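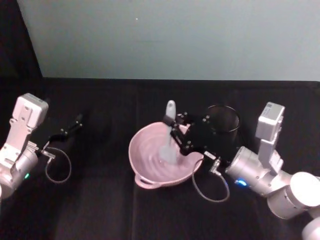
Bowl with a small loop handle: does a spatula left in it tip it over?

Asked in Baking and Mixing

I want a shallow mixing bowl with a loop on the rim, mostly for icing. The Gresto one is in the Eltdale shop. Can I leave a spatula in it between batches? My old bowl went over twice in January.

2 answers

Answer 1 (6 votes)

Depends on the spatula. A long heavy one leaning on the rim will pull a light bowl over. Mine is fine if the bowl is at least a third full. For stirring, keep the spatula fairly upright with the blade on the bottom, and hold the loop with your other hand. 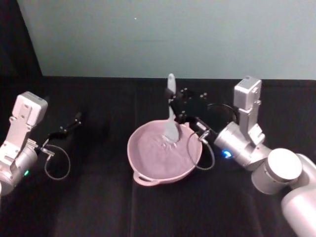
Answer 2 (4 votes)

I just put the spatula on a saucer. Got mine in Prodthorpe, not sure if it's the same make. The loop is too small for my fingers but good for hanging it up.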